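August 30, 2019. Gripper comparison, basket handling.

Swapped the Whitlock fingers for the Multier set. Same controller settings, force limit 29. Donal wants rim contact checked before any lift. 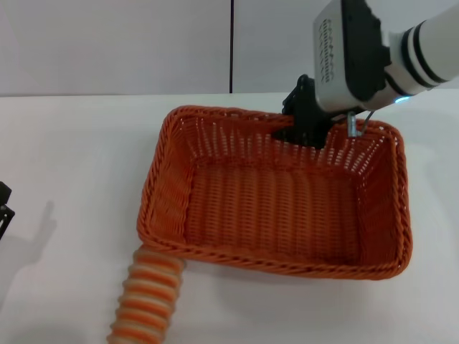

Multier fingers at the far right corner of the orange basket.

The braid is thick and compresses, so closing width is a poor contact signal. Use motor current. Log saved as run 104. Eimear to repeat with the Whitlock set, same start pose.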